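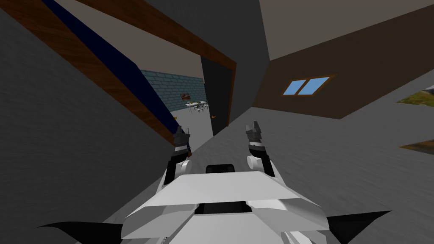
An open doorway in the house model.

The valve had been logged as closed for nine years. Giuliana Montoya found it open on her third visit to the Flamholm pumping station, a quarter turn, enough to pass a steady trickle into the lower reservoir.

She wrote down the position before touching it. Then she wrote down the pressure on both sides, the time, and the number stamped on the tag: 447.

The log at Flamholm was a bound book with green covers. The entries for valve 447 were all in the same hand, a narrow one that leaned backward, and all said the same thing. Closed, checked. The initials were F.K. She turned back through the pages to see how far the handwriting went. It went to the first page.

Farzad Kazemi had retired in February. His number was still on the list taped inside the cabinet door, under the one for Janssen, the electrical contractor. She called it from the yard, where there was a signal.

"It's open," she said. "A quarter turn."

"Yes," he said.

"The book says closed."

"The book has two columns. Position and status. If I put open, the district sends a man to close it."

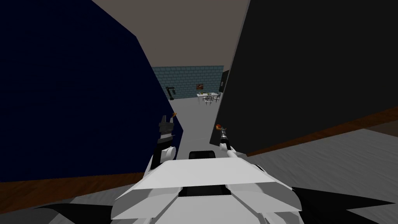
She asked him what was downstream. On the drawings the line ended at a blank flange 2225 feet from the station, in a field that had belonged to a dairy called Filletti. The dairy had been gone longer than the valve had been logged. There was no meter and no account.

"A trough," Kazemi said. "The flange never sealed. It fills the trough and the overflow goes back to the reservoir through the clay. I measured it. You lose some 3 gallons an hour."

"Who drinks from it?"

"Whatever comes."

She walked the line that afternoon with the drawings folded in her jacket. The pipe showed at the surface twice, once where it crossed a ditch and once beside a gatepost. The trough was concrete, with a crack along one side that had been patched with hydraulic cement. The patch was neat. There were hoof prints in the mud, and smaller prints she could not identify. The water was clear to the bottom.

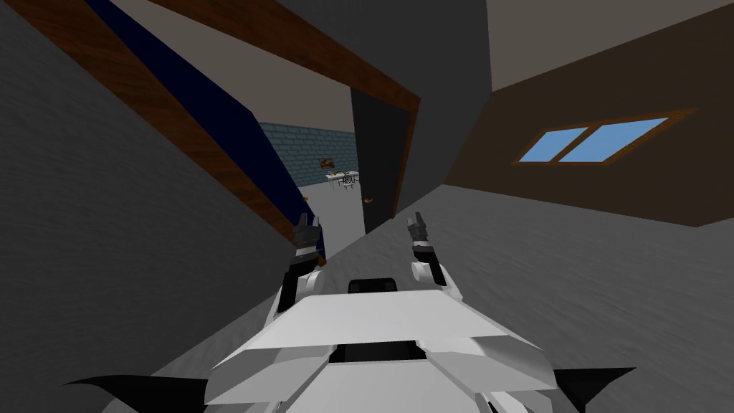

Back at the station she set the wrench on the valve stem and stood with it for a while. The pump on the Grulel side cycled on, ran for its usual interval, and cycled off. The gauge needle moved and came back.

She took the wrench off and hung it up. In the book, under March 2025, she entered the tag number and both pressures. In the position column she wrote a quarter turn open. In the status column she wrote checked, and signed her full name, and left the rest of the line for whoever the district sent.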